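Working rules for the cutlery sorting task
Student project report, Rodton lab, May 6, 2018

My bit of the Platness project was writing the rules for recording sessions, which sounded dull when I picked it and ended up being my favourite part! Back in November we had no written rules at all, just habits, and everyone's habits were different. I read through the Brastura safety notes first, then sat in on 21 sessions and scribbled down whatever made me wince or ask a question.

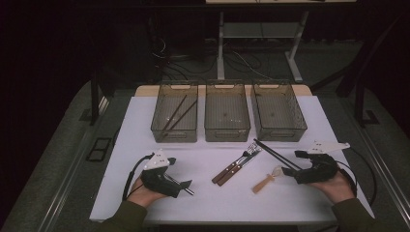 Sorting cutlery with a gripper in each hand, baskets along the far side.

My first draft had 32 rules (far too many, I know). We got it down to 8, and the ones on layout and cables are short enough to remember. Baskets go at the back in a row, utensils at the front, and cables run down the outside of each hand so they don't cross the work.

Knives got their own section, and I'd still like to make it stricter. Grip the handle, never the blade. Keep the point away from yourself and from anyone standing nearby.
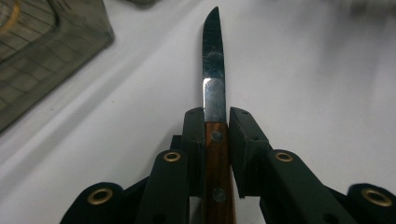

Passing and putting down

I argued for ages about this one. My rule says a knife gets laid flat before the other gripper goes anywhere near it, and fingertips stay on the handle side.
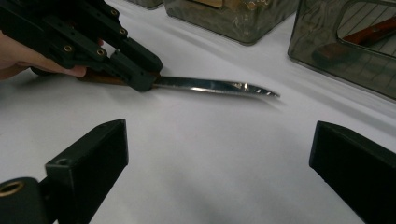

The Latuheru checklist we borrowed from allows passing in mid-air if both people agree out loud, but I left that out. Three of us tried it with a wooden spoon and dropped it 3 times, so I wasn't keen to repeat it with a blade. Next term I want to add something on rest breaks, as my wrists were sore by the end of most sessions.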